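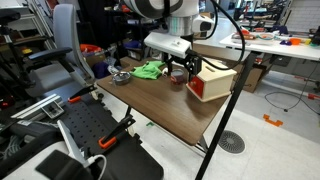

Chapitre 6
Rouler en groupe sans se perdre (ni se fâcher)

J'ai organisé ma première sortie à vélo avec une carte pliée en huit et une confiance assez ridicule. On devait être une vingtaine, on s'est retrouvés à trois au sommet de la côte de Jukdale, et les autres mangeaient déjà leur sandwich dans la mauvaise vallée ! Depuis, je prépare, et je vais vous demander d'en faire autant. Avant de parler de parcours, parlons donc inscriptions : il faut savoir qui vient, qui roule vite, qui a besoin d'une pause toutes les heures. Une boîte en bois clair avec une fente sur le dessus, posée au bout d'une table, suffit très bien pour recueillir les bulletins (je préfère ça au tableur, mais je suis de la vieille école). On y glisse son nom, un numéro à prévenir, l'allure souhaitée, et le dépouillement se fait la veille au soir avec un café.

Ensuite seulement vient le tracé. Dans ce chapitre, je prendrai toujours le même exemple, la boucle Wornent-Baysal, que je connais par cœur et que j'ai ratée de toutes les façons possibles. Elle fait environ 200 kilomètres en version longue, à couper en deux journées, et elle a le bon goût de passer près d'une gare à mi-chemin. Retenez ce détail de la gare, on y reviendra à la section 6.3 quand il sera question des abandons.

Notburga Mösli, avec qui j'ai écrit la première édition de ce manuel, tenait à ce qu'on commence par le code de la route. Elle avait sûrement raison, mais mes étudiants décrochaient dès la deuxième page… J'ai donc déplacé tout ça en 6.2, avec les règles pour rouler à deux de front et les distances à garder en descente.

Vous allez d'abord travailler sur le papier. Prenez une carte de votre région, choisissez un départ, un point d'eau et un endroit où 264 cyclistes pourraient s'arrêter sans bloquer la chaussée (c'était l'affluence du rallye de Honell, l'année où j'ai failli tout arrêter). Gardez vos brouillons, même les mauvais : on les corrigera ensemble à la fin de la section 6.1.

6.1 Choisir un point de départ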